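Trillham Home Notes
Kitchen Cleaning Claims: Frequently Asked Questions
Answers by Khôi Từ. Last updated Sunday, January 11, 2026

Readers have sent in 258 questions about kitchen cleaning since I started this page, and a lot of them are the same question with a different product in the middle. I don't sell cleaning products and I don't take free samples. I have a normal kitchen with hard water and a drain that smells in August.

Does baking soda and vinegar clean a drain?
I doubt it. You get a lot of fizz, which feels like progress. The fizz is carbon dioxide, and what you're left with is mostly salty water. It might loosen something right under the strainer. For a slow kitchen drain I would take out the strainer, pull up whatever is stuck there, and try a plunger. If that fails, put a bucket under the trap and open it. Take a picture of how the pieces go together before you start.

My grandmother swore by it, though.
Mine did too. She also poured hot water down after it, and I suspect the hot water was doing the work.

Is vinegar a disinfectant?
Don't count on it. Household vinegar is good on the white crust around a faucet, and it will clean a kettle. If you have just cut up raw chicken, wash the surface with soap and hot water and then use something that says on the label that it disinfects. And please don't mix vinegar with bleach. It makes chlorine gas. I get this one often enough that I'd like it printed on the bottle in red.

What does "kills 99.9% of germs" mean?
It means a product did well in a test, on certain germs, left on for a certain time. Turn the bottle around and look for that time. It is often several minutes, and the surface has to stay wet for all of it. Watch yourself the next time you spray and wipe. I timed myself once and lasted five seconds. At that pace you are cleaning, and cleaning is fine, but it isn't what the number on the front is talking about.

Is Kundix spray worth the money?
People ask me this more than anything else. I bought three bottles with my own money and used them on my stove top, my counters and the front of the refrigerator. It cleaned them. So did dish soap in warm water with a cloth, and the cloth cost me nothing. Kundix smells better, if you like oranges. I couldn't see any sign of the "lasting grease shield" it promises. The stove top was greasy again by the weekend.

You clearly have something against Kundix.
I have something against the words "grease shield." If anyone can explain to me how it works – with a real explanation, and no cartoon droplets – I will put it on this page.

Can I put plastic utensils in the dishwasher?
Look for a mark on the handle or the packaging first. Many are fine on the top rack. The bottom rack sits near the heating element in a lot of machines, and thin plastic can warp down there. "Dishwasher safe" isn't a promise that a thing will look new forever. Clear plastic goes cloudy sooner or later in most houses, mine included.

Why does it go cloudy?
Two likely causes. One is mineral film from hard water, and a soak in vinegar and water takes that off. The other is wear: tiny scratches, from scrubbing or from other things knocking against it in the drawer. No soak will fix a scratch. There are "plastic revivers" for sale and I'm not convinced by any of them for things that touch food. 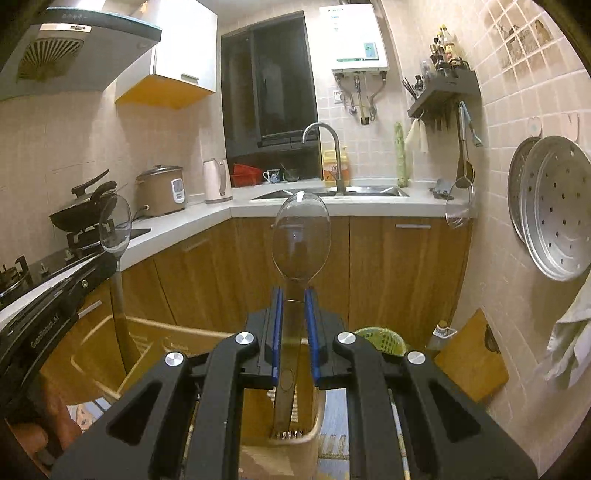
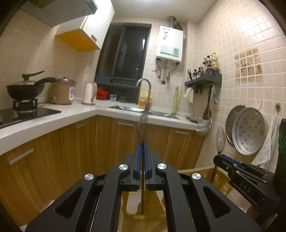
Kitchen utensils, with the sink behind.

How do I get tomato stains out of plastic?
The usual advice is to leave it in the sun. I expected this to be nonsense and tried it on a stained tub in May, on the back step. It faded a good deal over a couple of sunny days. I can't tell you it works on every plastic, and I wouldn't leave anything you care about out there for weeks, as strong sun can make some plastics brittle.

Are wooden spoons full of bacteria?
You will read that wood is dirtier than plastic, and you will read that wood kills bacteria all by itself. I don't think either claim should change what you do. Wash it soon after you use it and let it dry standing up. If it has a split deep enough to hold food, throw it out. Don't leave it in a sink full of water overnight, which is the fastest way I know to get that split.

Do I need different cleaners for the sink, the counter and the stove?
The store would like you to think so. I use dish soap for nearly everything, a baking soda paste for burnt patches in pans, and a disinfectant for raw meat days. Stone is the exception. Marble and limestone don't get along with acids, so keep vinegar and lemon away from them. If you don't know what your counter is made of, ask whoever put it in, or stick with mild soap until you do.

How often should I replace a kitchen sponge?
I've seen every figure from a few days to a couple of months, each stated with total confidence. When it smells, it's done. If it has been in raw meat juice, it's done. I have mostly given up on sponges and gone over to cloths that can go in a hot wash.

Can I microwave a sponge to sanitize it?
People do. A dry one can catch fire, and one with any metal in it has no business in there. A wet one comes out hot enough to burn you. That's a lot of bother to save a sponge.

Are expensive dishwasher tablets better?
Some do better than others, and price is a poor guide. I ran five kinds through my own machine, the fancy Szekeres ones included. The Szekeres tablets did fine. So did the store brand from the Rulden market. The biggest change I ever saw came from cleaning the filter at the bottom of the machine, and I am embarrassed to say how long I had owned it before I knew there was a filter.

Should I rinse dishes before loading?
Scrape, don't rinse. I fought this one for years. Newer machines cope well with some food left on the plate, and I had been washing everything twice. Dried egg and baked cheese still get a wipe at my house, whatever the manual says.

Does running a lemon through the garbage disposal clean it?
It makes it smell of lemon. Some people say the peel scrubs the walls, and I haven't seen proof of that. The smell usually lives on the underside of the rubber flap, where the lemon barely reaches. Turn off the power to the disposal, lift the flap and scrub it with an old toothbrush and soap. It's unpleasant the first time.

What about "natural" or "chemical free" cleaners?
Water is a chemical, so "chemical free" tells you only that somebody in marketing was busy. "Natural" isn't much better. A plant-based cleaner can be perfectly good, and it can also sting your eyes. Read the ingredients and the warnings, and compare them with the cheap bottle next to it.

You haven't answered my question about my oven.
I know. Ovens are getting a page of their own, once I have finished arguing with the self-clean cycle on mine. In the meantime, check your manual before you put any spray in there – some linings are ruined by ordinary oven cleaner.

Can I send you a product to try?
No, thank you. Tell me what it claims to do and I'll buy it if I'm curious.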